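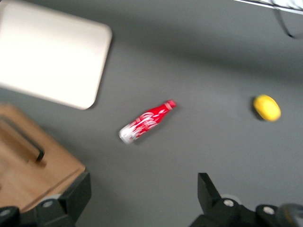 3.2 Race records and injury reports

Race records were taken from the Walau and Trudside tracks, which share a veterinary reporting form and run over similar distances. The final set covered 1,109 starts by flat-racing horses aged three and older. Jump races were left out, as were trials and any start where the horse was withdrawn before loading. Records were downloaded on 2018-01-23 and later corrections by the tracks were not added.

An injury was counted when the track veterinarian recorded lameness in any limb within 2 days of the start. Bleeding, heat stress and cuts from the gate were recorded separately and are not part of the main outcome. Under this rule there were 31 injuries. Where a horse was reported lame twice after the same start, only the first report was kept.

Days since last start were worked out from the official race calendar. A horse that had not raced for more than 60 days was classed as returning from a break. We used the same cutoff as Macaraeg, whose earlier study of turf racing found a higher risk in returning horses but had no data on track firmness. Travel was entered as a yes or no item based on whether the horse was stabled overnight away from its home yard.

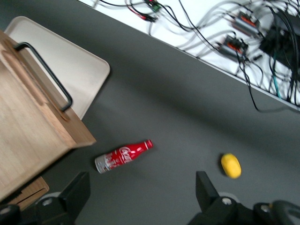 Figure 2. Gray tabletop with a light wooden box and black metal handle.

3.3 Track firmness

Firmness was read with a Daltis penetrometer on the morning of each meeting. Readings were taken along the rail and again in the middle of the track, and the mean was used for every race that day. This is a weakness at Trudside, where the straight dries faster than the back turn. Watering after the morning reading was noted by ground staff but the amount was not always written down.

The Walau track was resurfaced in July, partway through the study period. Starts before and after the work were given separate track codes in the model. Horse and trainer were entered as random effects. Age, sex, carried weight and field size were kept in all models whether or not they reached significance.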